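怎样给业余足球队写一份首发名单和赛前消息

我们队踢的是周边地区的业余联赛,主场在Traststead的一块人工草场地。我刚来的时候中文还不太好,队里却让我负责写赛前消息,因为我每场都到得早。写了两个赛季以后,我整理出下面的做法,给别的球队参考。

一、先确定发布时间

名单最好在开球前50分钟发出。太早的话,有人堵车或者热身时拉伤,名单就要改;太晚的话,来看球的家属已经到场,没有人再看手机。我习惯在教练交表给裁判之后马上核对一遍,然后再发。如果联赛要求提前交表,以交表时间为准。

二、第一句话只写最重要的变动

读者打开消息,最想知道的是谁替了谁。所以第一句应该写变动的位置和原因,例如“左后卫有伤,今天由替补边卫首发”。不要从天气开始,也不要先写上一场的比分。原因如果涉及个人隐私,写“因个人原因缺席”就够了。

伤病情况要先问本人同意不同意公开。有一次我把一位队友的膝伤写得很详细,他的公司同事看到了,他很不高兴。从那以后我只写“伤”或者“停赛”,部位一律不写。

三、名单按位置排列

顺序是门将、后卫、中场、前锋,每条线从右往左写。号码放在名字前面,中间空一格。阵型写在名单上面,单独一行,比如4-2-3-1。

有两个细节容易出错。第一,10号在很多队里不一定踢前腰,不要根据号码猜位置,要看教练的表。第二,同姓的球员必须写全名,替补席上也一样。 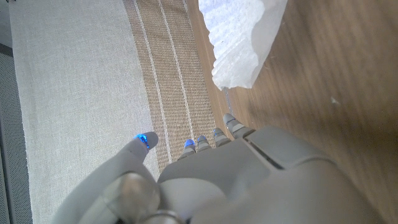

替补名单写在首发下面,替补门将放第一个。如果有年轻球员第一次进入大名单,可以在后面加半句说明,他的家人会很喜欢看。

四、对手部分写短一点

我们客场去Lalteo的时候,我曾经给对手写了整整两段,从他们的射手写到草皮的长度。后来队友说都没看完。现在我只写三件事:对手最近两轮的结果,上次交手的比分,对方有没有主力停赛。消息来源只用联赛公布的技术统计,听来的话不用。

写对手的时候语气要客气。同一个联赛里大家经常见面,今天的对手明年可能就是队友。

五、控制字数

整条消息不超过300字,名单不计算在内。手机上一屏半左右可以看完。如果写多了,先删形容词,再删历史交锋。“至关重要的一战”这样的话我以前每场都写,后来一个赛季没有哪一场不重要,我就不再写了。

六、发布前的检查

发之前我会把下面几项看一遍:

首发是不是十一个人
号码有没有重复
队长后面有没有注明
开球时间和场地名称对不对
球衣颜色有没有写,特别是客场

场地名称请写完整。Claline有南北两块场地,入口不在同一条街上,只写“Claline球场”的话,总有人走错。

七、发出以后要更正怎么办

热身时受伤的情况每个赛季都会有。这时不要删除原来的消息,应该另发一条,开头写“更正”,然后写清楚谁下谁上,并且说明替补席有没有补人。开球以后发现的笔误,如果只是错别字,可以等中场休息再改。名字写错则要马上改,并且私下向本人道歉。

最后附上我常用的格式,可以直接复制:

【首发】对阵Fröhlich,主场,下午开球
变动:(位置)由(球员)代替(球员),原因:
阵型:
门将:
后卫:
中场:
前锋:
替补:
球衣:
对手情况:

四月以后赛程比较密,有时一周踢两场,我会提前把格式里的对手和场地填好,到了现场只填名单。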